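Emby two-arm kit — progress note for Kulley, end of second stage
Prepared by Gwendolyn Lindqvist
Shared 5 times · 2 comments

Short one this month, sorry. Full cost sheet to follow when Margaritis send the revised quote. They've promised it for July.

Where we are. Kit is installed and running. Both arms calibrated, grippers fitted, training software updated twice (second update broke the login, fixed same afternoon). The rental period covers us to the end of the stage, no extension needed so far.

Work has moved on from blocks and tubs to cloth, as agreed in the plan. Red cloths to start with, against the plain wall, nothing else for the software to get muddled by. Picking up from the floor first, then hanging over a bar. Folding is not in this stage and I'd rather we didn't promise it yet.

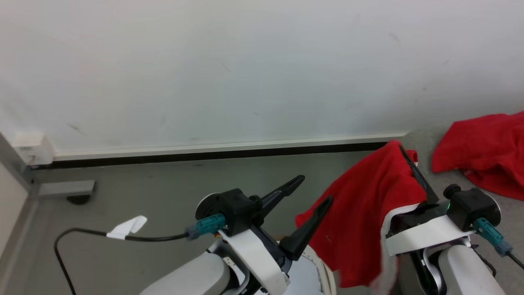
Sessions logged to date: 2,707, against a target we set ourselves and have now passed. Of the last 200 I have gone through every one by hand, slow job. Main trouble is still the first pinch. If the finger goes in under a fold it lifts well, if it lands flat it just pushes the cloth along the floor. Supplier says a softer fingertip is comming, no price given. I've asked for a pair on loan before we commit to buying.

Set-up time is better than the brochure led us to expect. Cables less so — they want more slack at the wrist than the kit allows, and re-routing them is fiddly. Labelled them all now, should have done that on day one.

The manual is thin. Two pages on cloth and both of them assume you already know how to set the grip force. Rafferty Lindgren wrote our own sheet for it and that's what everyone uses. Happy to share with the Pliltine site if Kulley would like.

Support line: good before noon, patchy after. One ticket open for weeks, about the left arm drifting slightly when it's been left on over lunch. Restarting clears it. Not a safety matter but it does spoil the afternoon's recordings and I want it sorted before we sign for anything longer.

Value for money. My view, fair at the rental rate, not yet at the purchase price. Wrist cameras are the best part of the package, we get a close look at the fingers that the head view misses when the cloth bunches up.

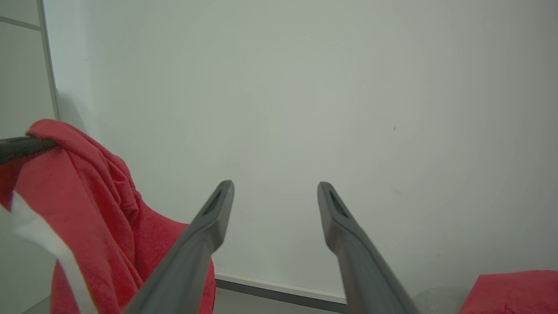 Sunita Strickland disagrees with me on the purchase price and asked for it to go in the report. Her point is that rental for another two stages would cost more than buying the kit outright, and that the drift fault ought to be fixed under warranty anyway. She would buy now and argue about the fingertips later.

I'd still wait for the quote. We can talk it through at the review call, 2 pm slot is fine for us.

Next stage, if approved: other colours, a thicker fabric, and the same tasks run by somebody who has'nt used the kit before. Need a yes or no on the rental before we book the room again.

G.L.

Recent reports
Emby two-arm kit — first stage note
Pliltine site: set-up and floor plan
Margaritis quote, questions and answers
Grip force sheet (R. Lindgren)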